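Home News Features Opinion Back Issues Subscribe

The number everyone repeats about the Rallorano method is 40, and I would like them to stop. Forty demonstrations, says the Ancombe group, and an arm will learn to move small blocks between containers on a table. Its rivals train on 651. Put like that, it sounds like a rout.

I spent an October afternoon at Ancombe with Li-hua Fu, who ran most of the trials, and came away liking the people more than the claim. The trick is that a grid is laid over the work surface and every demonstration starts from a known square. The software then fills in the squares it was never shown.

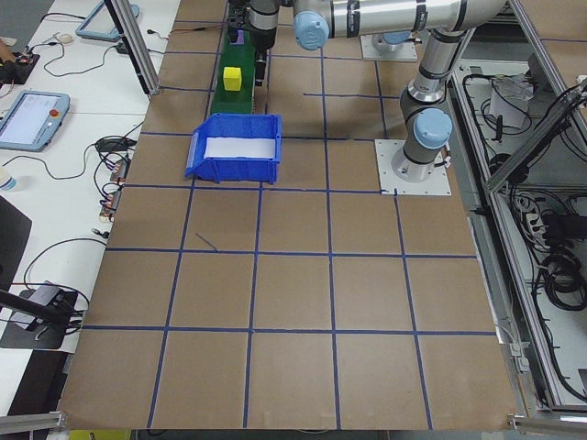 Does the arm cope when there is no grid? Fu's team hasn't tested it, and the paper says so in one line near the end.

That line ought to be on the first page. Kitchens don't come with tape on them. Neither do the packing benches at Rostetti, the firm most often named as a likely customer. If the learner leans on those lines to work out where things are, then part of the job has been done by whoever put them down, and the 40 is a smaller number than it should be.

Fu took this fairly well. She thinks the wrist view matters more than the tape, and that the lines mostly help people put things back in the same place between runs.

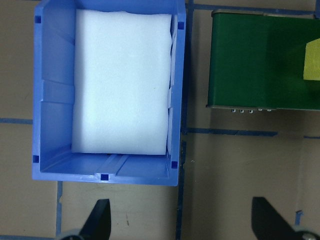

She may be right. It would take a bare table and a few days to find out. The published score is 43 successes from 50 attempts, all in one room, with 3 people giving the demonstrations. An older system called Matei was praised on much the same kind of evidence, and I haven't heard of anyone using it since. Fu says a trial without tape is planned. She wouldn't give me a date for it.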